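Reading time: 4 minutes

Urkgate opens its play-along bingo rooms to players across four languages, with a slower game and a friendlier till

Urkgate, the online bingo and casual games site run by Hubmann, is delighted to announce that its play-along bingo rooms will open to all registered players this April, after a long and very enjoyable winter of trying things out with a small group of regulars. The rooms bring live callers, a proper interval and a good old-fashioned chat between games to people who have told us, time and again, that online bingo had become a bit too quick and a bit too quiet for their liking.

The idea came out of our players' letters (yes, we still get letters, and we love them). Many of those who wrote had grown up with bingo in a hall or a church room, and what they missed was the pause after a big win, when everyone turns round in their seats to see who it was. So we set out to build a room where that pause is part of the game. Each session in the new rooms has 2 halves with an interval between them, during which no tickets are sold and nothing is drawn, and the caller stays on to say hello, read out birthdays and settle the odd friendly argument about the rules.

"I have worked in games for most of my life, and I can't remember a launch I have looked forward to as much as this one," said Hermine Baumgartner, who heads the bingo team at Hubmann. "We had people in the trial who came for one evening to see what it was like and were still with us at the end of the winter. They learned each other's names, they asked after each other's grandchildren, and when somebody had been away for a week or so they got a lovely welcome back. I would be very happy if the new rooms kept even half of that feeling."

The trial took in 146 players, who between them sent us a great heap of suggestions. The larger numbers on the tickets were theirs, and so was the choice to have the caller repeat every number once before moving on. Several people asked for a way to mark their own tickets by hand, as an alternative to having the site do it for them, and we are pleased to say that this is now offered in every room. If you miss a number while marking by hand, the site will still honour a winning ticket, so please don't worry if the kettle boils at the wrong moment.
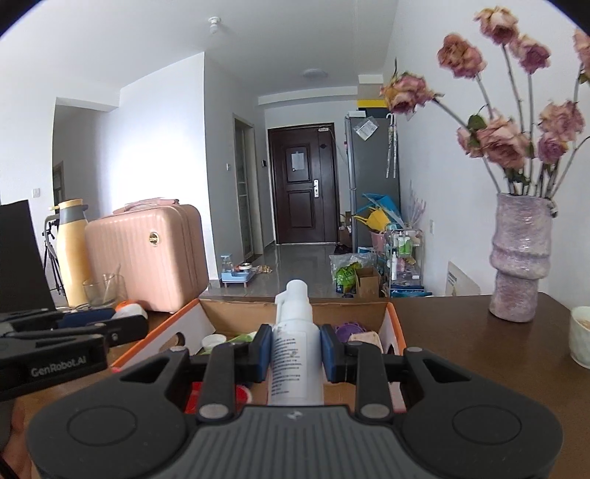 Rooms will hold up to 100 players at a time, a size we settled on after trying both larger and smaller ones. When a room is full, a second opens next door with its own caller. Friends who would like to sit together can book places under a shared table name, and the table name appears beside their own in the chat, which led to some splendid inventions over the winter and, we are sure, will lead to many more.

The calling itself is carried by Jilemetti, the live streaming service that Hubmann has used for its quiz evenings, and the draw is made by the Platodmont number system already in use elsewhere on the site. Sessions will be called in English, German, Italian and Finnish, with callers who grew up speaking each language and who have been encouraged to bring their own local nicknames for the numbers with them.

We have also given a good deal of thought to spending. Every player will be asked to choose a limit for the session before buying a first ticket, and the limit cannot be raised until the session is over. The amount spent so far is shown in plain figures at the top of the ticket page for the whole evening. Players who would like a break can close their account for as long as they wish from the same page, and our support team is always glad to talk things over by message or telephone.

"Bingo ought to be a pleasant evening with a modest price on it, like a trip to the pictures," added Hermine Baumgartner. "If somebody has spent what they meant to spend, they are very welcome to stay in the room and chat until the end. Quite a few people in the trial did just that, and they were some of our best company."

The play-along rooms are open to registered players aged 18 and over in countries where Urkgate is licensed to offer bingo. Existing players need do nothing beyond logging in as usual and choosing a room from the bingo page. New players can register at any time, and a practice room with free tickets will be running through the launch month for anyone who would like to get used to the pace before joining a paid session.

About Urkgate
Urkgate is an online home for bingo, quizzes and casual games. It is owned and run by Hubmann.

Contact: Urkgate press desk | © Hubmann. All rights reserved. | Please play responsibly | Back to top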